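Tratby turnaround log: read me first

Hello, and thanks for downloading this. It's my log of turnarounds on stand 26 at Tratby, typed up from two winters of notebooks (mine and Chie Katayama's). There are 1,555 rows, one per aircraft, and each row runs from chocks on to chocks off. I started it to settle an argument over why the evening departures kept going late, and then I couldn't stop!

What's in it

One CSV file, plus a short text file with the delay codes. The columns are date, flight, type, chocks_on, doors_open, fuel_start, fuel_end, cater_start, cater_end, doors_closed, chocks_off, delay_code and notes. All times are UTC, even the ones Junpei Tsuchiya wrote down in local time and I had to shift by hand. Sorry, Junpei.
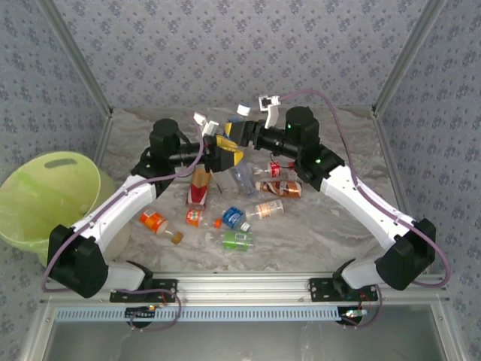 Catering is the messiest part of the log, so please go gently with it. cater_start is when the truck touches the aircraft and cater_end is when it pulls away, but what the crew does in between varies a lot. If the galley carts have been stowed badly at Hirano you get drink containers all over the floor, and someone has to pick up the lot before the doors can close. I've put "spill" in the notes column whenever we knew that had happened. There will be others we missed.

Known problems

Turboprops and jets are mixed together, so filter on type before you average anything. A blank fuel_start means no fuel was taken, except in 56 rows where the page got soaked and I couldn't read it. Those have "wet" in the notes. Delay codes are the Ondgate ones, and they don't match the airline's own codes.

Using it

Do what you like with it, just mention where it came from. Corrections are very welcome, particularly from anyone who worked the late shift!

Version 2, Friday, January 20, 2023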